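Como organizar as tomadas de uma mesa de trabalho em casa

Quando mudei para o apartamento novo, em fevereiro, o meu escritório tinha só uma tomada na parede, atrás do armário. Escrevo o que aprendi, para quem está na mesma situação.

Primeiro, faça uma lista de todos os aparelhos da mesa. Na etiqueta de cada carregador está escrita a potência em watts. O meu portátil usa até 78 W, o candeeiro 5 W e o monitor 26 W. Some os valores e compare com o máximo indicado na extensão ou no adaptador.

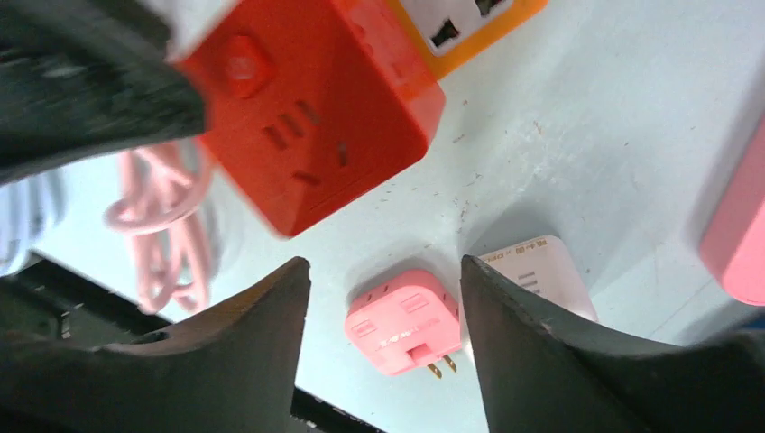
Adaptador de tomada cor-de-rosa em cima da mesa.

Depois, separe os aparelhos em dois grupos: os que ficam sempre ligados e os que se ligam só às vezes. A minha colega Nilmini Mridha cola uma fita de cor em cada cabo, e eu copiei a ideia dela. Escreva o nome do aparelho na fita, perto da ficha.
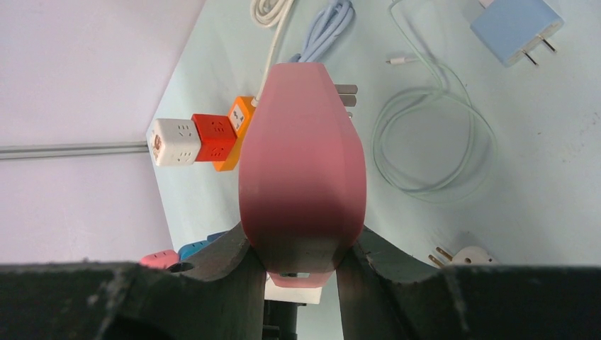 Para os cabos compridos, dobre em forma de oito e prenda com velcro, sem apertar muito. Não enrole o cabo à volta do carregador, pois com o tempo ele parte por dentro.

Por último, escolha o lugar da extensão. Ela precisa de ar e não deve ficar debaixo do tapete. Nunca ligue uma extensão dentro de outra. Segure sempre a ficha pelo corpo e não puxe pelo cabo.

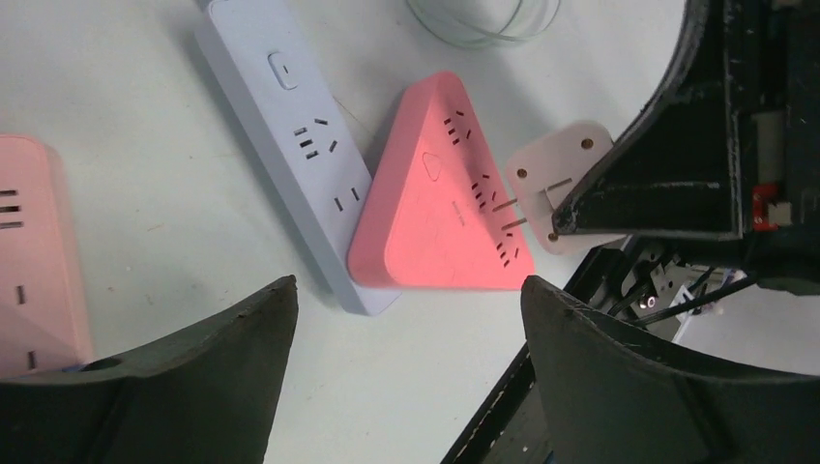 Extensão triangular, com as tomadas ao longo de um lado, e uma ficha branca junto dela.

Uma vez por mês, desligue tudo, limpe o pó com um pano seco e veja se alguma ficha tem marcas escuras. Se tiver, troque.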